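November 15, 2023

Paint bench notes, mostly for me and Geum-ok, but Hefin, you should read the part on the primer before you order any more of it.

OK so the drawdowns on the gray-greens are finally dry and I had the whole morning with them. Quick recap for anyone joining in the middle: the Clondard stairwell job wants a limewash look on old lime plaster, no plastic sheen, and it has to survive people dragging bags up and down the stairs. We tried casein in May and it was gorgeous and chalked off on everybody's sleeves. So now we're on silicate paint, which I was grumpy about and have come around to.

Batch 8 is the one. I mixed it with the Dekker dispersion (the new tub, lot 1087, the old one had skinned over and I threw it out, sorry) and let the pigment soak in water overnight before it went anywhere near the binder. Huge difference! Batch 7 had little dark freckles all through it where the green earth hadn't wetted out, and I'd been blaming the sieve. It wasn't the sieve. I owe Han-gyeol an apology for making him wash it three times.

Rub test, dry, black cloth, 64 strokes: a faint bloom on the cloth and no visible change on the panel. Wet rub: same number of strokes, slight polish on the high spots, nothing came away. I'd call that a pass for a stairwell. Batch 6 left a stripe on the cloth you could read from across the room, so I'm scraping those panels and reusing the boards.

Now the primer. The Olside stuff says it's fine under silicate and I don't think it is, at least not on our plaster. On two panels the topcoat beaded up like water on a waxed car and I had to go back in with a dry brush and scrub it around. On the unprimed panels (just dampened down, two passes with the mister, ten minutes between) it went on like cream. Hefin has a case of the Olside on the way and I'd love for that to turn into a return. If it can't be returned we can use it under the mineral paint in the back hall, where there's gypsum board anyway.
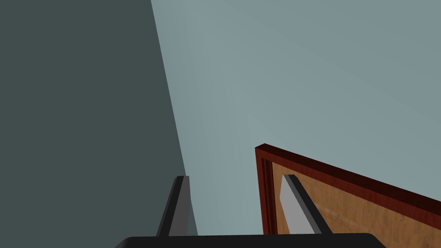 Rochelle called while I was cleaning up and we got into it about gloss again. She wants dead flat everywhere, including the handrail wall, and I keep saying that a hand height strip is going to burnish no matter what we put on it. People touch walls. I suggested a beeswax soap on the bottom section only, and she didn't hate it, so I've promised her a panel with half soaped and half bare. Must do that before the boards are all used up. There are 12 left and Bo-ram has her eye on some of them for the distemper class.

Color notes, before I forget. Wet, batch 8 looks much too blue and I nearly dumped more raw umber in. Don't! It swings back toward green as it dries and drops the blue almost completely by the next day. I've written DO NOT CORRECT WET on the lid in marker because I know myself. Under the fluorescent tubes it's a bit dead, by the window it's lovely. We should look at it in the real stairwell with whatever bulbs they've got in there before anyone signs anything.

Scaling up is the part I'm nervous about. Everything so far has been in the small pots with the milk frother (still the best ten bucks this shop ever spent) and I don't know how the soak step behaves in a big bucket. The pigment settled into a real brick at the bottom of even my little jar. Han-gyeol thinks we should make a stiff paste first and let it down in stages, and store the paste under a film of water. That sounds right to me. He did it that way for the Dustthorpe chapel ceiling and had no streaks at all, although that was white, and white forgives a lot.

Cleaning: rinse the brushes right away, and I mean right away. I left the good block brush on the side of the sink through one phone call and the heel is solid. Vinegar softened it a little. It's a panel scrubber now. Also this stuff etches glass, so please cover the window next time, there's a small frosty patch on the left pane that I've been pretending I can buff out.

To do:
Soap panel for Rochelle, half and half
Paste test in the big bucket, Han-gyeol and me
Ask Dekker how long an opened tub keeps
Hefin to stop the primer order if he can
Get a second block brush (my money, fine)
Re-test wet rub on batch 8 after a full month's cure, label is on the back of the panel

Geum-ok, your swatch book is on the top shelf behind the whiting. I borrowed two pages and put back one.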